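I have been putting off the January clear-out since the last week of December, when the holiday dishes were finally back on their shelves and I could see how grubby everything behind them had become. It always starts with one little thing. This year it was the kitchen towels, because I opened the drawer to get one and the drawer wouldn't shut again (I own 14, and I reach for the same few every single day).

So I made myself a pot of tea and took them all out. The cream one with the black zigzag stripe is my favorite and gets the worst jobs, poor thing. It's soft in the way that only a much-washed towel is soft, and it gets into curves without leaving fluff behind.
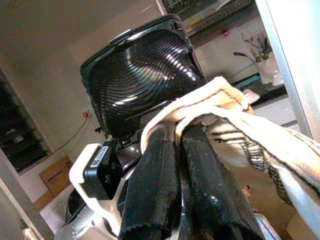 Lids are the part I always skip in the everyday wipe-down. You do the outside, you do the counter, and you tell yourself the inside can wait until the weekend, and then it's January. The ridges are the trouble, all those rings that steam gets into. I used warm water with a drop of dish soap, then plain water, then a dry corner of the towel, going round and round with the curve. I did try one of those Mulligan cleaning sprays last winter and didn't care for the smell, which hung about the kitchen through two suppers. Plain soap is fine. It took me 11 minutes, and I only know that because I had bread in the oven!

After that I was in the mood, so I got out the bags. I know everybody has a bag full of bags, but mine had turned into a sort of creature. I sat down on the floor with it and sorted: the good sturdy ones to go back in the car, the thin crinkly ones for the small trash cans, and anything with a hole straight out. I kept finding things in the bottoms of them, too, a receipt from the garden store in Istance and a perfectly good ball of string.
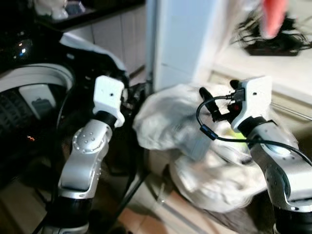
Prilberg, January 9, 2026

Picking this up again after a night's sleep and a better breakfast than I deserved. The towel drawer shuts now. I kept six for the kitchen and put the rest in with the car things and the cleaning rags, and I've promised myself not to buy any more at the Grillberg market, however pretty the stripes are.

Next up is the cabinet with the baking pans, and I may need a second pot of tea for that one.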